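**Wotano Opens Fall Catalog With a Toy Box for Grown-Ups Who Lose the Pieces**

PALAMARCHUK, Oct 20, 1999 – Wotano, the mail-order toy exchange, today began shipping its fall catalog to 600 households, most of which asked for it.

The exchange lets families send in incomplete sets of blocks, puzzles and board games and get back the parts they are missing. Members pay a yearly fee of $16 and the postage on anything heavier than a shoe. A trial run in September matched over 30 orphaned sets with their lost relations, including a farm that had been short one cow through two owners.

"Parents told us the vacuum cleaner was their main competitor," said Daryna Hrynyshyn, founder of Wotano. "We can live with that. The vacuum has a bigger advertising budget." 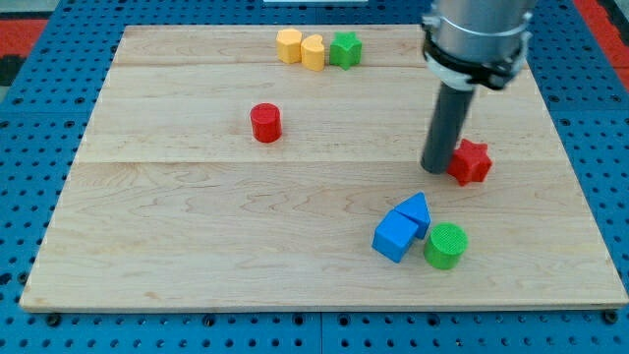
*Small shapes in yellow and green on a maple board.*

Blocks take up the first half of the catalog, sorted by shape and then by color. Puzzles follow, with a long section devoted to sky. Dice are sold by the scoop.

Sorting is handled at the former Brillorent furniture showroom, where the couches have been kept for morale. Orders placed by mail go out in 2 weeks. Orders placed by telephone also go out in 2 weeks, but callers may describe the missing piece at length.

Catalogs are free on request from Wotano, care of Movico Mail Services, Palamarchuk. Please do not enclose loose marbles.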